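Checking and Correcting Sag in Sofa Seat Cushions

Judosow Workshop Notes
Thu 12 April

A seat that feels low is usually blamed on the foam. Check the deck first. Remove the cushions, press along the webbing or springs with a flat hand, and compare the middle with the two ends. If the middle gives noticeably more, new foam will sink into the same hollow.

Sinuous springs come loose at the clips, mostly along the front rail. Turn the sofa on its back, unpick the dust cover along one side and look at each clip. A bent clip should be replaced, not hammered flat. Elastic webbing that has lost its stretch is renewed as a full set. The Loston webbing stocked at our Moltcombe branch is 2 inches wide and is stapled at 5 staples per end.
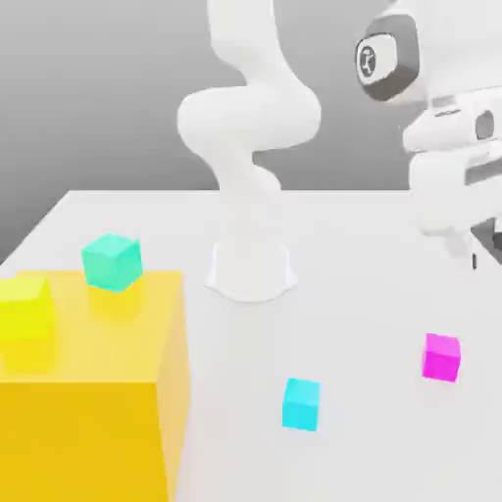

Reading time: 2 min

If the deck is sound, measure the cushion. Unzip the cover, take out the core and measure its thickness at the center and at a corner. A difference of half an inch can be made up with a polyester wrap. Anything more calls for a new core.

Cut foam slightly oversize — half an inch in each direction for a firm grade, a little more for a soft one — so that it fills the corners of the cover. Foam density and firmness are separate figures. Density governs how long the core lasts; firmness governs how it feels on the first day.

To get the core back in, fold it in half, push it to the rear of the cover and let it open. A thin plastic bag over the foam reduces drag. Pull the bag out before closing the zipper.

Rotate loose cushions every month and turn them over if both faces are upholstered. Toom cushion cores were renumbered in March; the old code 1176 is now listed under 32.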